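Mimlow – living room tidying set

README, last touched 18 February 2018
Kept by Poonam Sengar

What this is

Pictures and notes of ordinary living room mess and the putting right of it. Throws on chairs, cushions on the floor, blankets half folded, that sort of thing. 1000 pictures in the main folder, 101 held back for checking. Notes are plain text, one per picture, same name as the picture.

Started as a folder for the Stukgate flat only, then Rururine got added in January and the naming went a bit wrong. Sorry. See Known problems.

What's in the folders

main/ – the 1000
check/ – the 101, please don't mix these back in
notes/ – text files
old/ – first go at the labels, ignore unless you are comparing

Labels

Each note has 3 lines. First line is the piece of furniture (armchair, sofa, stool, bed, floor). Second is the soft thing being dealt with (cloth, throw, cushion, towel, clothes). Third is the state:

flat – lying smooth, edges more or less square
folded – any fold somebody clearly meant
bunched – creased up, corners anywhere
hanging – mostly off the furniture

If it's bunched AND hanging, put bunched. We argued over this one, bunched won.

Cushions that are just sitting where they belong don't get a label. Only label a cushion if it's the thing being moved. Same goes for lamps, side tables, rugs. They are background and stay in the free notes if you want to mention them.

"Cloth" is the word to use when you can't tell if it's a throw or a sheet or a scarf. Don't guess. A lot of the early labels said throw for everthing and it took ages to undo.

Splitting

By room, not by picture. Any room in check/ has no pictures in main/. Sirko rooms are all in main/ as there were too few to share out.

Known problems

- 30 notes in the Rururine part have the furniture and cloth lines swapped. List is in old/swapped.txt, not fixed yet
- pale cloth on pale chairs is hard to see the edges of, expect the states to be shakier there
- "stool" and "footstool" both used, treat as the same
- hardly any patterned fabric, so don't expect much on stripes or checks

Sample, for the label style

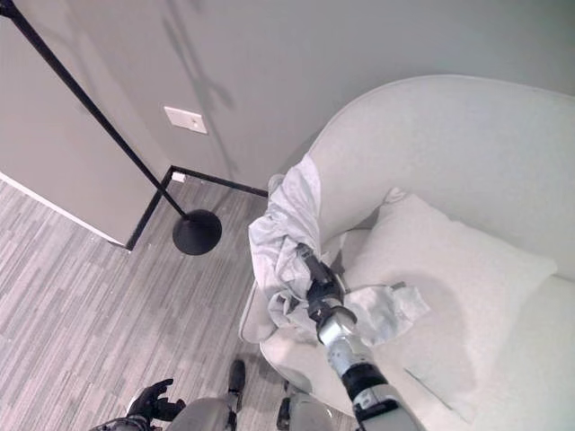
armchair / cloth / bunched. Light grey cloth over the arm and seat of an off-white chair, white cushion left unlabelled.

Adding your own

Send the pictures and notes together, never notes on thier own. One room per folder. Small letters for the labels, no full stops. If the state isn't one of the four, leave the line blank and write to Poonam before making up a new one.

Related

Mimlow – kitchen drawers
Mimlow – beds and pillows
Stukgate room list
Sirko room list
Label changes, January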